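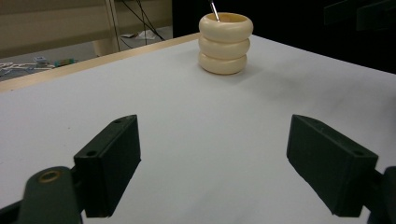

List: Loltum table and kitchenware list
Date: 13/06/2018
Subject: Re: the ringed cream pot, what is it for?

Someone wrote:

> I bought the cream three-ring pot from the Stallidel catalogue in
> April and I love it. They call it a "utensil vase". It holds all my
> wooden spoons and it never tips. I paid 18 dollars and would
> happily pay more. Does anyone else use theirs by the stove?

I'm glad you like yours, but I'm not convinced by "never tips". The shape is three fat rings piled up, with the widest one at the top and the mouth in that. Whatever you put in it leans out over the rim, and the weight ends up high. One thin metal stick is fine. A bunch of wooden spoons and a ladle is another matter, and I'd want to see somebody bump the bench before I believed it.

I've had mine for seven weeks. The catalogue also says "wipes clean in a moment", and I'd like to know who wiped it. The outside curves are smooth enough, but the creases between the rings are a favourite spot for flour and grease. Mine lives on a plain white table now, well away from the stove, and I still go at the creases with an old toothbrush.
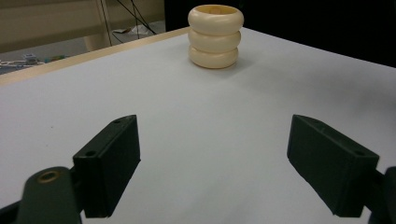
The colour is another thing. Ivory, cream, "natural", whatever they're calling it this year – it goes yellower in the folds than on the bulges, and beside anything properly white it can look a bit tired. Some people will call that warmth. I don't mind it, but I wouldn't buy it to match white dishes.

As for the price, Huerta had a straight-sided jar for 15 dollars when I last looked. It's dull, but you can get a cloth around it. I also don't believe the Clalance flyer that says 3,000 of the ringed ones have gone out the door. Sold to whom, and over how long?

If you've got yours loaded up with spoons, could you measure across the base and the mouth and post both? I'd also like to hear from anyone who has put one through the dishwasher. My leaflet doesn't mention it either way and I'm not going first.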